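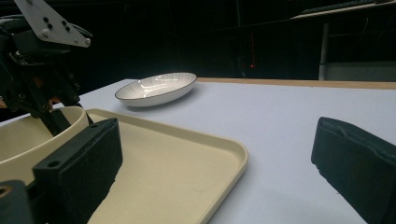
I grew saffron! In my own front yard, on a slope that gets hit by road salt and the neighbor's basketball, I grew the most expensive spice in the world, and it was so much easier than growing a decent tomato that I'm a little angry it took me this long to try.

A few of you asked for the full story after I mentioned it in the soup post, so I'm finally sitting down to write it while the leaves are still up and I can go outside and check things as I go.

It started with rice. I'd been buying saffron at Mirzaei, the grocery next to the tire place, in those tiny clear boxes that cost as much as a pair of socks, and using four or five threads at a time like a miser. One day I was complaining about this at the counter (cheerfully, I was still buying it) and the man behind me in line told me I should grow my own. I laughed. He didn't. His name is Shahram Fallahi, he has a yard on Mistard Hill, and he had been growing saffron there for years in the strip between his driveway and his fence. He told me the corms were cheap, the plant wanted to be ignored, and the only hard part was remembering where you put it.

I went home and read everything I could find until one in the morning.

So, the basics, for anyone as new to it as I was. Saffron comes from a crocus, Crocus sativus, which blooms in the fall. It grows from a corm, a squat little thing like a small flattened onion with a hairy brown coat. Each flower has three red stigmas, and those, dried, are the saffron. The plant is sterile and never makes seed. Every saffron crocus anywhere is there on account of somebody digging up corms and splitting them and planting them again, over and over, for thousands of years. I think that's wonderful. I told it to my dentist.

One warning. There is another plant sold as autumn crocus or meadow saffron, which is a colchicum, and it is seriously poisonous. It has six stamens and the real one has three, and its leaves come up in spring, long after the flowers. Buy from someone who puts the Latin name on the bag, and don't ever eat anything from a plant you aren't sure of. I mean it.

I ordered 30 corms from Dumico, a bulb company that still mails out a paper catalog on thin newsprint with the prices in a separate insert. They came in September in a paper sack with sawdust in it. I had no bed ready. I had a slope with dead grass on it and a mattock I'd never used.

What saffron wants is sun and drainage, and then more drainage. Summer is its sleeping time and if the soil stays wet in summer the corms rot. My dirt is clay, the gray kind you could make a mug out of, so I dug down a foot and mixed in coarse sand and grit and the last of the compost, and mounded the whole thing up so it stood proud of the lawn. It looked like I had buried a pony. My sister asked if I had buried a pony.

I planted them four inches deep and about a hand apart, pointy side up. On some of the corms I couldn't find a pointy side, so those went in sideways and I figured they'd sort it out. I watered once. And then I did nothing, as instructed, which was hard for me - I'm a fusser. I kill plants with attention. I have drowned a cactus.

Then one gray morning there were white spikes coming up through the grit, like somebody had stuck a handful of golf tees in from underneath. I crouched there in my bathrobe. A few days later the first flower opened, and I was not ready for it! You see a lot of pictures of them and the color still gets you. It's a soft purple with darker veins, and then these absurd red threads flopping out the sides, so long they can't stay inside the petals. And the smell! I had no idea they smelled. It's honey and hay and something a bit like a new book.

You pick in the morning, when the flowers are just open. I'd go out before work with a cereal bowl, pinch each one off at the base, and carry them in to the kitchen table. Then you open the flower up and pull the three threads out together, with your fingers or with tweezers. I liked fingers. Your fingertips go yellow and stay that way through at least one meeting.

To dry them I tried two ways. The first batch went on a paper towel on top of the fridge for a few days, and they dried fine, but a few threads stuck to the paper and I had to pick them off with my nails and some bad words. After that I used a sheet of parchment in the oven with only the light on, overnight, with a note taped to the door so no one would preheat it. (Someone did preheat it, once. It was me.) When they're ready they're brittle and they snap, and they've shrunk down to almost nothing. They go in a little jar with a tight lid, in a dark cupboard, and then you leave them for a few weeks. That waiting really matters. Fresh out of the oven mine smelled like grass clippings, and a month later I opened the jar and the whole kitchen smelled like a wedding.

Now the yield, so you don't quit your job. The first fall I got a small pile of threads that just covered the bottom of a jelly jar. Not every corm bloomed, and Shahram says that's normal for the first year, when they're busy settling in. It was enough for three proper pots of rice, one batch of buns and a rice pudding I don't want to talk about. I'm told it takes 100 or more flowers to make a single gram, depending on how big they are, and after doing the picking I will never again grumble at the counter about what those tiny boxes cost. Somebody's back is in every one of those boxes.

But the second fall! The corms multiply underground. Each one makes a cluster of babies and then withers away itself, and the babies climb a bit closer to the surface every year. So the second fall there were clumps where I'd had single flowers, and I was out there every morning for nearly three weeks. I gave a little jar to my sister. She has stopped mentioning the pony.

How I use it, in case you've been disappointed by saffron before, like I was: grind it. I was dropping whole threads into the pot and wondering why nothing much happened. Shahram's way is to crush a pinch with a few grains of sugar in a mortar until it's powder, put it in a small glass, and set an ice cube on top. The ice melts slowly and the color comes out, deep orange, and it keeps all the perfume that hot water chases off. I thought he was teasing me about the ice cube and I've since done it side by side with hot water. The ice wins. Pour it over a couple of scoops of cooked rice, toss that until it's yellow, and scatter it over the white rice on the platter.

It's also very good in scrambled eggs, in chicken soup toward the end, and in warm milk with honey when you can't sleep. I tried it in coffee so you don't have to.

Things that went wrong, since I always like reading those best on other people's blogs. Voles got into one corner the first winter. I lined the sides of the new section with hardware cloth and haven't had trouble there, though the old part is still wide open and I'm hoping for the best. Rabbits like the leaves, which look just like grass and come up with the flowers or shortly after. You need those leaves, they're feeding next year's corms all winter long, so please don't let anyone mow them. I put in little flags for the guy who cuts the lawn. And the squirrels dug up a few corms, took one bite out of each, and left them lying on the path. Rude.

At the moment the leaves are going yellow at the tips and starting to flop over, right on schedule. In a few weeks they'll be gone completely and the bed will look like bare dirt until fall. That's the part where people forget and plant petunias on top. This is also the year I lift the oldest clumps, once the leaves have died down, split them up, and start a second bed on the other side of the steps. I've already got the sand. It's been sitting in the driveway under a tarp since before the snow.

If you want to try it, order early, they sell out. A pot works too, as long as it's deep and has big holes in the bottom, and you move it somewhere dry for the summer. My friend in Selto has hers on a second-floor balcony next to the recycling and she got flowers the first year.

I'm going to have spare corms when I split the bed. If you live close enough to come get some, leave a comment and bring a paper bag.

Last updated: Apr 26, 2021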